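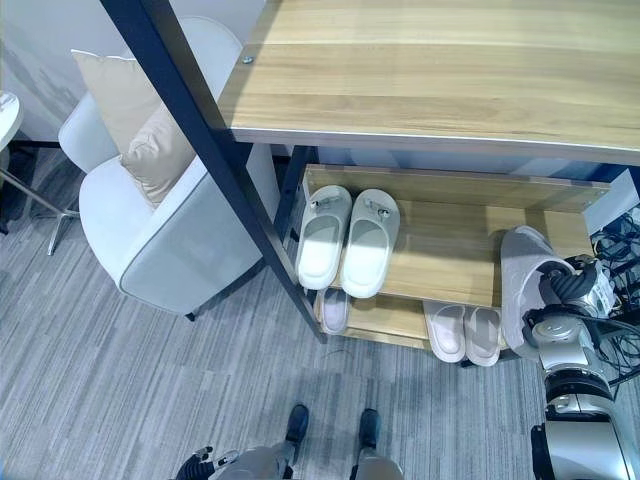
I've had the Kendwood hallway bench since December and I've finally got over my grudge about the assembly, so now seems a fair time to write it up!

First, what you get: a light wood top on a dark navy metal frame, with two shoe shelves underneath. I wanted something I could drop the post on as well as hide the slippers in, and the Rieger one my sister has is lovely but only has the one shelf (and we are a slipper household, there are always more than you think). The white pair with the little buckles live on the top shelf, the pale pink ones go underneath, and there's still bare shelf to spare. The raised lip at the back is such a good idea. On our old rack everything slid off behind and I was forever fishing about with an umbrella.

Grumbles, then. The instructions are 2 pages of tiny drawings and I put one leg on backwards. You can see a silver screw head on the top, which bothered me for a week and doesn't now. The lower shelf is a bit gloomy, so if you own black shoes, expect to feel around for them. And I wouldn't try boots, the gap isn't tall enough for mine.

It sits very nicely next to my white armchair with the grey piping, and I love having somewhere to plonk down and change my shoes. Sabine Vogler, if you're reading, yes, it's the same navy as your kitchen stools, and no, I didn't copy you.

The thin white edging along the front wipes clean with a damp cloth, though I'd go gently at the corners. Delivery to Rirncombe took 10 days and the box was heavy, so get someone to help you in with it. I'd buy it again, and I'm already eyeing up the narrow one for upstairs.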